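Friday, March 8, 2024
Lech Piątek

3.2 Shared work surfaces

Households in Jostdale were asked how they used their largest table during the week. Of the 136 that replied, 26 kept a separate table for hobbies or repairs. The rest used one surface for meals, homework and craft work, and cleared it several times a day.
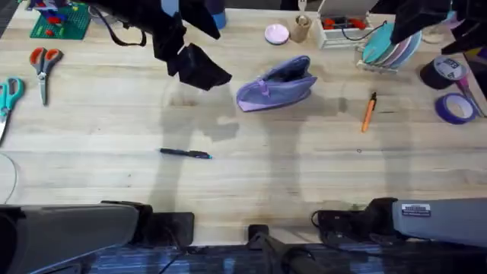

Clearing time depended mostly on how small items were stored. People who kept pens and thread in one place finished sooner than those who left them in open trays. A zippered pouch, like the lavender one lying near the middle of the table, was the most common answer when we asked what held the small things. Tools were more often left out overnight, and the Eltudholm households reported the same habit in Grabowska's earlier survey.

Wear was recorded separately. We asked owners of wooden tables whether they oiled the top and how often. Most did so once, in April, and not again that year. Differences in color between neighboring strips made light stains hard to judge, so we scored only marks that could be felt by hand.

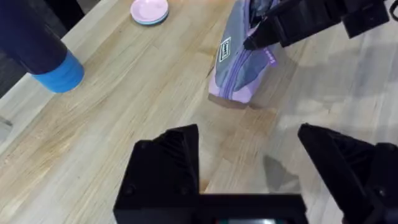

Figure 4. Light wooden tabletop with paler and darker strips.

Scores for all tables are given in Section 3.3.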